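How to Prepare a Two-Arm Bench Before a Recording Session

Bench rules, part 2 of the Numura handbook

This page explains the steps we follow at the Primville lab before two arms are allowed to move over the same table. It is written for new operators who already know how to start the arms but did not yet run a session alone. Part 1 (electrical safety and the emergency stop) must be read first.

The rules are house rules. They do not replace the manual of your arm or the law of your country. If the manual is stricter than this page, follow the manual.

Before you begin

You need the session sheet, the object list for the day and a soft cloth. Remove rings, bracelets and anything hanging from the neck. Long sleeves should be folded above the wrist. The stop button must be in the reach of your hand when you sit, and you should press it once for testing before the motors get power.

Step 1. Check the clamps and the rails

Put your hand on each clamp and try to turn it. Then push each arm base gently to the side, with power off. A base which moves even a little has to be tightened, and the calibration has to be done again. Do not continue with the old calibration "only for one run". We did this in October and lost 149 recordings.

Step 2. Look after the cables

Cables are the most common reason for a stopped session with us. Move each arm slowly by hand through its whole working area and watch the cable at the wrist. It should have enough length for the farthest pose, but a loop should not be able to catch the other gripper. If you have to choose, take a little more length and guide it with a clip on the upper side of the link.

Cables on the floor belong to this step also. Nothing should cross the place where the operator walks.

Step 3. Place the objects

Place the objects one by one, according to the list, and keep both grippers raised while your hands are over the table.

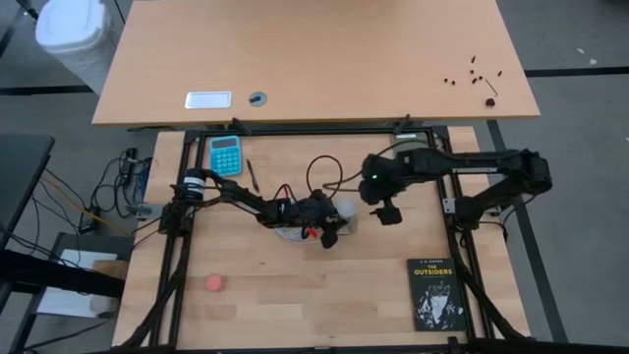 Flat things such as books and calculators should go near the corners, where they do not disturb the middle. Thin things are more difficult. A pen can roll under a wrist and come out where you do not expect it, so put it down last and wait until it lies still. Small round objects need the same care.

The middle of the table is the shared zone. Only one gripper at a time may enter it, unless the session sheet has the mark "H" for a handover task. In a handover task the receiving arm waits and the giving arm comes to it, always in this order.

Keep tools and loose screws off the work area. They may stay on a neighboring desk during setup, but put them in the Trodard tray before the first run. A screw in a finger joint is a repair of half a day.

Step 4. Set the speed limits

For the first run of any new object, set the speed to the lowest profile. After 9 clean runs you may go to the normal profile. A run is clean when there was no contact between the arms, no dropped object and no manual stop. If one of these happens, the count begins again from zero.

The force limit of the gripper is set for each object in the Pirihi panel. Do not copy the value from an object that looks similar. Metal and thin plastic can have the same width and need very different force.

Step 5. Objects with a cord

Lamps, chargers and similar things have extra rules:

The plug stays on the table and is never connected during a run.
The cord is laid in loose loops at one side of the object.
The gripper takes the body of the object and does not pull by the cord.
The second arm stays back until the first one has closed its fingers or moved away.

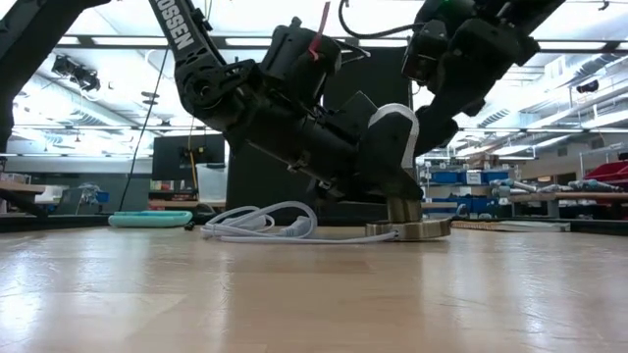 Gripper over a brass-colored base, with the white cord and plug to the side.

Shiny metal and a glossy table can also give reflections in the camera view. Check the live picture before you start, and change the angle of the object a little if its edge cannot be seen well.

Step 6. Write the log

Write the log directly after each run, also when the run was bad. Note the object, the speed profile, the result and every manual stop. Our log has now over 1,000 entries, and 341 of them have a comment in the last column. Please fill in this column. "Failed" alone does not help the person who comes after you; "left finger touched the cord" does.

When you finish, move both arms to the rest pose, switch off the motors and only then clear the table. Part 3 continues with cleaning and the monthly inspection of the gripper pads.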